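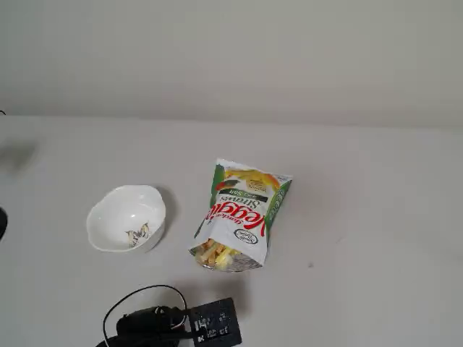 Fouad Ashour thinks the heat pump grants went to the wrong streets. The old terraces by the river leak like sieves, he says, and you can't pump your way out of that. Insulate first. Then talk.

He has a point, or half of one. Prellthorpe got 226 units in before December – most of them in newer houses, where the paperwork was easy and the walls were already decent. Bills fell there. On the river side, 44 homes signed up and a good few dropped out when they saw the quotes. Around 3,000 dollars for the wiring alone, before anybody touched a radiator.

Tistum did it the other way round. Lofts, then windows, then heating. Slow. Very slow, and the installers hated it, two of them left for Rezende. But the peak load on the Tistum substation hardly moved last winter, wich is more than the grid people in Prellthorpe can say.

So who pays for the boring part? The state money covers machines. Foam and caulk, not so much. Ashour wants the next round split down the middle. The utility wants it left alone – new meters are comming, it says, and prices by the hour will sort out the rest. Maybe. Ask again after a cold January.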